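Plakard hand-held gripper: four months of use

Posted by Femke Mulder in Reviews, 4 comments

I bought the Plakard in October to record household demonstrations at home. Before that I had only used the Bassey remote setup at work, where you sit at a desk with two controllers and drive an arm in the next room. This review compares the two where I can, but it is mainly about the Plakard.

In use

You hold the gripper with both hands, look down at what you are doing, and close the two fingers on things. A wide-angle camera records from the handle side. There is no arm. The recording is turned into movements for an arm later on, and that part I leave to Sem Claeys, who does the training.

It came assembled. Setting it up took me one evening, most of which went on the calibration board, which has to be printed at exactly the right scale. My printer shrank it the first time and I didn't notice until Sem sent the whole batch back.

Comfort

Fine for short sessions. The ribbed part in the middle gives a decent hold even with warm hands. My wrists start to complain after a while, and I now stop at 39 recordings in a sitting, as that is what fits on a card with the settings I use. Dalal Hattar has smaller hands than I do and finds it too wide. She does about half that and then swaps with me.

With the Bassey your wrists are fine but your neck isn't, from staring at the screen.

Learning to use it

Anyone can pick it up and grab a mug. Doing it in a way that is useful to a robot takes longer. You have to slow down, keep the work in view, and not do the clever little things your fingers would normally do. I kept wanting to let go with one hand and smooth a corner flat. I also tilt it far too much when I lean over a bed, and the room goes diagonal in the recording. Sem says he can live with that as long as the fingers stay in shot.

On the remote setup I needed over 300 attempts before I could fold a tea towel at anything like a sensible speed. With the Plakard I was doing it the same afternoon. For me that settles which one to use for cloth.

Hard objects

Good. Cups, boxes, bottles and books are all easy to pick up and put down. Small flat things such as coins and bank cards are hopeless unless you slide them to the edge of the table first. The fingers don't open wide enough for a large saucepan, so you have to take it by the handle.

Soft things

Most of my time has gone on bedding and clothes. Thin cotton is the hardest, as the fingers tend to take two layers when you only want one. Thick knits are easier to get hold of, but they stretch and twist when you pull, and a fold made that way has to be straightened afterwards. I have learned to take a small pinch and move it low over the bed.

Cable knit on the duvet:

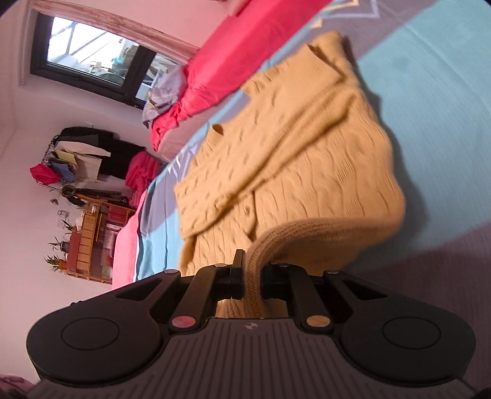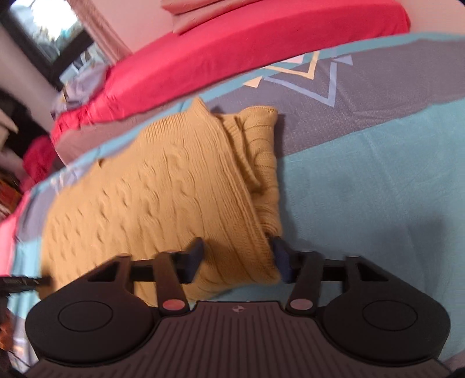
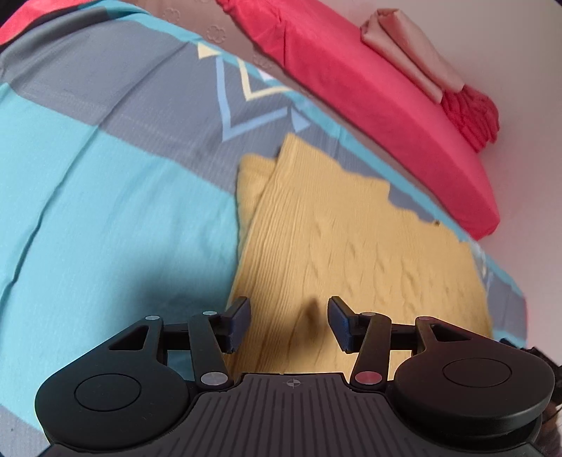
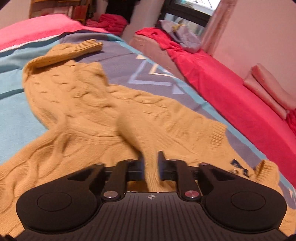
A patterned bed cover doesn't seem to bother the tracking at all. Plain white sheets do. I lost several recordings on a white mattress protector before I gave up and put something with a print on it underneath.

Fast movements are a weak point too. If you jerk the gripper the cloth smears and Sem marks the recording down. Keep the lights on, even in the daytime.

Faults

One of the finger pads came loose in the second month. Jesivport, who sell it here, sent a new pair without arguing, but they took 52 days to arrive and I used double-sided tape in the meantime. The carry case is poor and the zip has already gone.

Would I buy it again? Yes, for clothes and bedding. If you already have an arm and only want to record work on a bench, the Bassey is the tidier choice, and you won't need the extra step of turning one sort of movement into another.

Comments

Lewis Moncrieff: Does the tape hold up with wool? Mine sheds fluff into everything.

Femke Mulder: It does pick up fluff. I changed it every few sessions.

Godelieve Van Beek: Same trouble with white sheets on ours. A striped towel was enough to sort it out.

Lewis Moncrieff: Thanks both, will try the towel.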